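Mending Soft Toys at Home
Speaker notes, Aled Rees
Alville Library, downstairs room, 25/06/2022

BEFORE START
Water. Reading glasses!! Put sample bag under table so people don't go through it early. Check clicker. If clicker dead ask Lloyd to press the arrow key, he's at the back near the coffee urn.
Pass the sign-up sheet left to right, it got lost last time.

OPENING (keep short, I always run over)
Hello, thanks for coming out on a nice Saturday when you could be at the lake.
Who brought something? Hands. Don't take it out yet.
Who I am: upholsterer by trade, Lilledport, then here. Chairs mostly. Started on toys when my niece's rabbit came apart in April a good many years back and I thought, how hard can it be. Hard. Sewed the ear on backwards. She noticed before I'd cut the thread.
Tell the Lilledport story: woman comes in with a dining chair, nice walnut one, wants a price. Sits there. Then pulls a bear out of her purse. Chair was an excuse. She was 81 and hadn't wanted to phone up and ask a grown man to fix a bear.
PAUSE. Let them laugh or not.
Point of story = ask what the person wants before you touch it. She did not want him cleaned. Did not want the bald patch covered. Wanted the leg to stop falling off.

ASK FIRST
Questions I write on the ticket:
What bothers you about it?
What must not change?
Does it get slept with, or sit on a shelf?
Any smell you want left alone? (people look at you funny, but kids will reject a toy that comes back smelling of soap. Had one back twice.)
Sleeping toys need strong seams and no hard bits. Shelf toys can have fragile things done to them. Most of what goes wrong is treating one as the other.

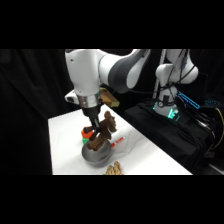
Photos before you start. Front, back, both sides, closeup of the face. Face especially. Eyes a few millimetres off and it's a different animal, and you won't remember how far apart they were. I put a ruler beside the head. Phone is fine.
Also write down which way the fur lies. Sounds daft. Do it anyways.

TOOLS (hold each one up)
Long doll needle, curved needle, ordinary sharps
Seam ripper, small one. The big ones slip
Hemostats, or a wooden chopstick. Chopstick is honestly my favourite, blunt the end on sandpaper, I use 80 grit
Pet slicker brush, the softest they had
Upholstery thread for joints, polyester all purpose for seams. NOT cotton, it rots, or it does on anything that gets chewed
I use Prutano thread because I bought a carton of it for the shop and I'm still getting through it. Any decent poly will do. Do not go home and hunt for Prutano.
Pins with big coloured heads. Count them in, count them out. Say this twice. Kid's toy, pin inside, that's the worst thing you can do in this hobby. I keep 11 in the pincushion and when I'm done there had better be 11.

WHERE THEY BREAK
Roughly 80 per cent of what comes over my bench is a seam, and the fabric beside it is fine. Good news for beginners.
Neck first. Kids carry by the neck.
Then armpits, then where the tail goes on.
Then the closing seam, usually up the back or under the bum, which the factory did by hand in a hurry and it shows.
Worn fabric is another matter, come to that later.

LADDER STITCH (demo, big felt sample, doubled red yarn so the back row can see)
Knot, hide knot inside.
Come out on the fold line. Straight across, small bite along the fold on the other side. Straight across again. Rungs of a ladder.
Don't pull tight yet. Five or six stitches, then pull. Watch it vanish. There's usually an ooh here.
Common mistakes:
- bites too long, get puckers
- going across at a slant, the seam walks on you and you end up with a flap left over
- fur caught in seam. Tease it out with the needle after, from the base
- thread too long. Elbow to fingertip, no longer. You'll tangle and swear
Finish: small knot, run the needle through the body, out the far side, snip close while pulling. Tail disapears inside.
Give them a go here. Felt squares in the ice cream pail. Walk round. TEN MINUTES not twenty.

STUFFING
Take the old out and look at it. Keep it in a paper bag with the name on.
Wood wool = older, crunchy. Kapok = silky, gets up your nose, wear a mask. Foam crumb from some decades goes to yellow powder, bin it, outside if you can. Poly fill is what you'll mostly meet.
If the old stuff's sound and clean put some back in the middle. Owners like knowing it's in there. I do too, don't know why.
Small tufts. Everyone uses handfuls and gets a lumpy porridge look. Pull it apart till it's like cloud, push it into the far ends first, feet, paws, snout, then work back.
Snout very firm. Tummy less. Neck firmer than you think, or the head flops in a month.
Unless it always flopped. Some heads are supposed to flop. Go back to the ticket.
Weight: weigh it before and after on kitchen scales. Kids know the weight in the hand. Cost of a bag of fill is nothing next to the upset.

LONG-LIMBED ANIMALS
Giraffes, moose, those monkeys with the velcro hands. Bears are easy, bears are four sausages and a ball. Anything with a long face or antlers, the seam round the face has curves going both ways. Clip nothing. Shorter stitches on the curve, turn the whole toy in your lap instead of twisting your wrist.
Antlers: usually flat felt or a thin stuffed shape, go limp at the root. Pack the base, then a ring of ladder stitch all the way round, twice. No wire. People ask about wire every single time. Wire works through, it will poke somebody in the eye.

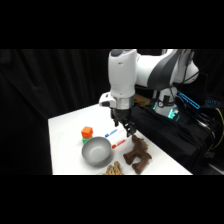 Brown stuffed moose on a white table.

Joints, quickly. If a leg swivels there's a disc in there, card or plastic or fibreboard. Card ones go soft if it's ever been through the wash. New plastic joints come in packets, match the size to the old one. Click it together only when you're sure, becuase it does not come apart again without side cutters and bad language.
Thread jointing is the other way. Doll needle, upholstery thread, in one limb, right through body, out the other limb, back again, four passes. Pull till the shoulders dimple a bit.

EYES AND NOSES
Under three years old: embroidered eyes, no argument. Safety eyes are only as good as the cloth behind them and old cloth isn't.
Glass eyes on wire, lovely, shelf only.
Scratched plastic eyes: leave! People want them shiny. Then they cry because he's looking at them differently. Offer a small rub with a soft cloth and stop.
Noses: count the old stitch holes with a magnifier, go back in the same holes. Black embroidery floss, though a lot of "black" noses are really dark brown. Check in daylight by the window.

CLEANING
Surface wash for most. Bowl of lukewarm water, drop of baby shampoo, whisk it up, use the FOAM only, on a washcloth. Wipe with the fur. Second cloth, plain water. Then a towel.
Never soak wood wool. Never soak anything with a growler or a music box.
Drying: fan, cool, turn it every hour or so. Not the dryer, not on the baseboard heater. Acrylic fur frizzes at the tips with heat and there is no bringing it back, I've tried conditioner, I've tried everything.
Brush when nearly dry, small strokes.
Moths: bag it, freezer, a week, out for a day, back in for another week. Label the bag. My wife found a penguin behind the peas.

WORN FABRIC
Patch from behind if you can get in there. Thin cotton, close to the colour, tacked round edges with tiny stitches. Old plush tears at the stitch if you pull so don't pull.
Patch from the front if it's a loved toy and the owner likes it. Visible's fine. One lad asked for a pocket, so the hole in the elephant is now a pocket. He keeps a loonie in it.
Matching fur is mostly a losing game. New fur's too bright. Tea will knock it back some. Test a scrap.

WHAT TO CHARGE (someone always asks)
I don't charge for neighbours. For the shop, seam repair is the minimum bench fee. Full restuff with new joints, I quote 80 dollars and tell them straight it may be more than the toy cost. Half walk off and come back the week after.
If you're doing it for friends take baking.

QUESTIONS
Likely ones:
Superglue? No. Goes hard, cracks, scratches a kid.
Machine sewing? Fine for a new limb, wrong side out. Closing seam always by hand.
Museum type stuff, old label in the ear? Don't touch it. Find a conservator. Don't even brush.
Dog got it? Bring all the pieces. All of them, even the damp ones.

IF TIME
Do the neck repair on the sample dog, start to finish, no talking. People like watching that. If no time skip, put it on the table for looking at.

Handout by door. Half sheets, ladder stitch on one side, stuffing order on the other. Felt squares back in the pail please, and I want my needles back, red tin.
Room has to be clear for the chess kids, stack chairs along the window side.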